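4.2 The kit as supplied

Bolto is sold by Gramau as a two-armed household robot with a matching simulator, and the brochure promises that a new user will be "productive by lunchtime". Our licence was activated at nine on a Monday. Lunch came and went, as did the next one. The delay lay mostly in the room files, which Ákos Vörös had to convert by hand after the importer rejected 8 of the 12 rooms on grounds it preferred to keep to itself.

Once running, the simulator behaved well. We ran 400 reaching trials, with the arms under the vendor's own controller and the settings left as they came. Each trial gave us a view over the robot's body and a close view from behind each gripper. The close views matter here: the controller plans from them alone, and a plain surface near the fingers leaves it little to go on. The manual calls this "a mild loss of confidence". Veronika Szilágyi, who watched 58 such trials in a row, has proposed other wording.

Figure 6 shows both kinds of view. The body view is steeply tilted, a habit of the default settings that the manual does not mention - we kept it for fairness to the product, and grew used to working with our heads on one side.

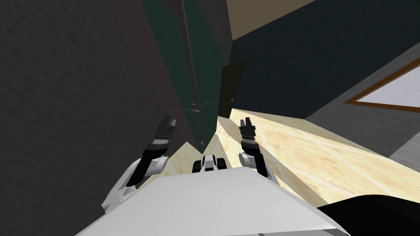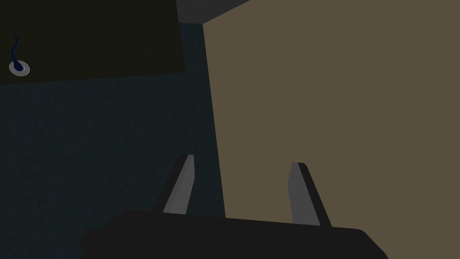
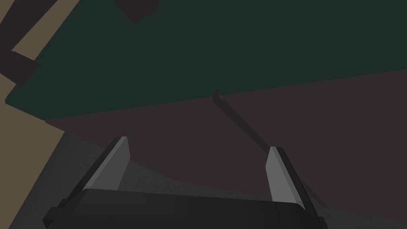
Figure 6. Simulated views from the Bolto kit. First: over the body, both grippers raised. Second and third: close views from behind a gripper, fingers apart.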